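4. Digitalizar e catalogar as fotografias da família

Chegou a parte mais divertida! Com o Gutport instalado e a árvore já começada (capítulos 2 e 3), pode passar às caixas de fotografias antigas. Reserve uma tarde inteira, porque é fácil perder-se nas caras dos bisavós.

4.1 Antes de começar

1. Lave e seque bem as mãos. Se usar luvas, que sejam justas.
2. Separe as fotografias por ramo da família e não por data. As datas acertam-se depois, no próprio programa.
3. Prepare lotes de 50 fotografias no máximo. O Gutport aceita mais, mas a janela de revisão fica lenta.
4. Limpe o vidro do digitalizador com um pano seco de microfibra.

Cuidado: não force fotografias coladas em álbuns. Digitalize a página completa e recorte cada retrato no passo 4.3.

4.2 Digitalizar

1. Abra Ficheiro > Novo lote e dê-lhe um nome curto, por exemplo «Mittal, lado materno».
2. Escolha 600 ppp para retratos pequenos e 300 ppp para o resto.
3. Digitalize a frente e logo a seguir o verso. Os versos são um tesouro: dedicatórias, carimbos de fotógrafos, contas de mercearia (já encontrámos uma!).
4. Guarde em TIFF. O programa cria sozinho as cópias JPEG para partilhar com os primos.

Nota: se o verso estiver em branco, carregue em Saltar verso e a numeração mantém-se certa. 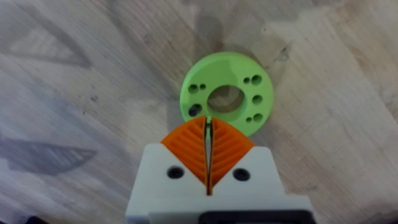

4.3 Identificar as pessoas

1. Na janela de revisão, desenhe um retângulo à volta de cada rosto e escolha a pessoa na árvore.
2. Se não souber quem é, use Pessoa desconhecida. O programa atribui um número, como D-742, que pode substituir mais tarde em todas as fotografias de uma só vez.
3. Escreva no campo Fonte quem fez a identificação. «Segundo a tia Saranya Warrier, janeiro» chega perfeitamente.
4. Para datas incertas, ponha um ponto de interrogação a seguir ao ano. A pesquisa reconhece-o.

Cuidado: Fundir pessoas não se pode anular depois de fechar o lote. Faça primeiro uma cópia de segurança.

A Róisín Duggan, que testou este capítulo com o arquivo dos avós, catalogou 1242 imagens e deixou uma sugestão ótima: imprimir a folha de desconhecidos (Relatórios > Folha D) e levá-la ao próximo almoço de família. Experimente, vale mesmo a pena!

4.4 Cópia de segurança

1. Ligue um disco externo e escolha Ferramentas > Copiar arquivo.
2. Espere pela mensagem «Cópia verificada» antes de retirar o disco.
3. Guarde uma segunda cópia em casa de outro familiar.

Os ficheiros GEDCOM não levam as imagens. Para enviar tudo junto, veja o capítulo 6, Exportar.

Capítulo revisto em 21 de julho de 2026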